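Small Things from the Storeroom
A gallery by Murali Kulkarni

Introduction

In February I started to write down the things which collect in our workshop. I do not mean the tools or the materials, which have their own list and their own shelves. I mean the small things that stay behind after a job is finished, or that come in a pocket and never go out again. Our building is called Lurevside, and it has many corners where such things can sleep for years.

My first plan was to make only a list for the people who work here, so that each person can take back what belongs to them. But when I read the list again in the evening I liked it, and I thought that other people may like it also. So I have made this page. The notes are short. I wrote most of them standing, with a cup of tea in one hand.

I have four rules for the collection. The thing must fit in two hands. It must not be food. It must be dry and clean enough to put beside other things. And it must have no name written on it, because a thing with a name goes directly back to that person — this is only polite.

How the things are kept

For a long time we used cardboard boxes from Stuvell, the packing shop near the bridge. They are good boxes for books, but the bottoms become soft when they stand on a cold floor. One box opened under my arm on the stairs, and I was collecting small screws from the steps until lunch. After this I decided that cardboard is for paper and metal is for everything else.

A metal container has its own problems. It is heavy, and each thing you put down in it makes a noise like a dropped spoon. The surface takes scratches from the first day. I was sorry for the first scratch, and then I stopped looking. What I like is that the things do not hide. In a cardboard box everything is brown and in shadow, but against gray metal even a small piece of color is easy to find.
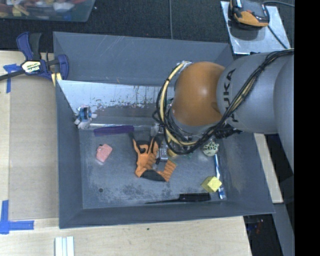

I also learned not to fill a container to the top. When there is space between the things, a person can look in and know very quickly if the lost glove is there or not. When it is full they must dig, and after digging everything is in a different place and the small pieces go to the bottom. My colleagues laughed at me for this, but now they leave space too.

Notes on some favorites

The orange and black fabric piece. It has ends like straps and it is folded almost in the form of a letter U. I have asked in each room and I received a different answer in each room. I have kept it in the list under "textile, bright."

The long clear one, like a tube. In my list it stands beside the flat purple bar, and I think of them as a pair, although I have no proof for it.

The small blue and white one. It looks to me like a toy. If a child of a visitor is missing it, please write to me and I will send it, also to another country.

The salmon-pink block. A modest thing, but the color is very good. I would paint a kitchen door in this color.

Things which went home

A reading lamp switch went back to Namboodiri, the repair shop on the ground floor, where they had already bought a new one. They were kind and took the old one also.

A ring with 5 keys was claimed after 60 days. The owner had changed all the locks in the meantime, but she wanted the ring.

A brass hook was returned to the people of the Jallarska choir, who rent our big room in winter for their coats and their practice. They hung it back the same evening, a little lower than before.

If you recognize something

Please send me a message with two or three words about the thing, and tell me in which part of the building you think you lost it. Small parcels I can send up to 675 grams without asking for the postage. For heavier ones we can discuss. I read the messages in the morning, before the machines in the next room start — after that I cannot concentrate so well.

I will add more notes when the shelf behind the stairs has been opened. The key to it is also missing.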